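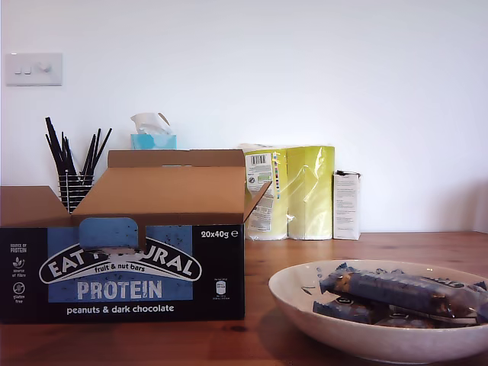
15 January 2019
Reading time: 4 min

New snack table! I have wanted one since October, when we moved into the bigger room at Hayashi and all the food went to live on top of the filing cabinet where only the tall people could reach it, and today I finally got one set up. I stayed an hour late to do it and I'd have stayed two.

It started with the delivery. I had ordered from Stadico this time because the last place took so long, and everything came in one go before lunch. A whole display box of the Eat Natural protein bars, the peanuts and dark chocolate ones, 20 in the box. I love these. I know people go on about the fancier ones with the date paste but I will take peanuts and dark chocolate over any of them, and they're gluten free too, so that covers the two people on our side who always end up with nothing but a banana. The blue tab on the front tore when the box was opened and part of the name went with it. Doesn't matter a bit. Everybody knows what's in there.

The table is the old one from the Brarkitz office. It had been standing in their hallway with a dead plant on it and they were happy to see it go. Under the dust it's the loveliest color, a sort of orangey brown that makes the whole wall look warmer. I wiped it down with a damp cloth and then with a dry one and then kept finding reasons to walk past it. We carried it up the back stairs, 2 flights, and I have a bruise on my hip the shape of Ohio.

I tried the bars in the middle first, but it looked like a store checkout. So they went to the left, with the flaps left standing open so you can just reach in. I did tip a few into a bowl as well, the white one on the right. But the box holds them up nicely and when it's finished it can go flat in the recycling – no washing up, hooray.

The black mesh cup went behind the box. It used to have my pens in it, and my pens are now in a mug, and the mug I was using for tea is now the sugar, so I need a mug. The tissues are back there too, the light blue box, tucked in by the cup. I'm going to bring those forward tomorrow. Half the room has the cold that's going around and you shouldn't have to lean over the snacks to get at a tissue when you're about to sneeze. I can't believe I didn't think of that while I was doing it.

Then there are the paper rolls in their yellow-green wrap, which I've pushed up against the wall for now. They really belong in the closet, but the closet is full of Plavau boxes until the samples get picked up, and that could be next week or it could be spring. I don't mind them as much as I thought I would. They're cheerful! And if someone knocks over a coffee there's no hunting for anything.

Spent 231 dollars on the whole order, which sounds like a lot when I write it down, but that's coffee and tea and the paper and the bars and the dish soap, and it came in under what I was allowed. I have 70 left over to play with and I already know what I want, a proper fruit basket, one of the wire ones with a hook for bananas. I saw one at the hardware store by the bus stop and went back to look at it again, so that's how far gone I am.

What I liked best was the afternoon. Usually people grab something and go back to their desks with it, but there's room to stand now, and by three there was a little crowd, and I heard more about everyone's holidays in ten minutes than I have since we got back. One of the engineers had two bars and told me the table was "very civilized." I was pleased about that all the way home.

To do tomorrow: tissues to the front. Find a tray for the spoons. Ask whether the wall could have a hook or a small shelf, it's so plain and white up there and it could hold the mugs. Felt pads for the table legs, it squeaks something terrible when you lean on it.

Had soup for dinner, and a bar after, from my own stash. Bed early.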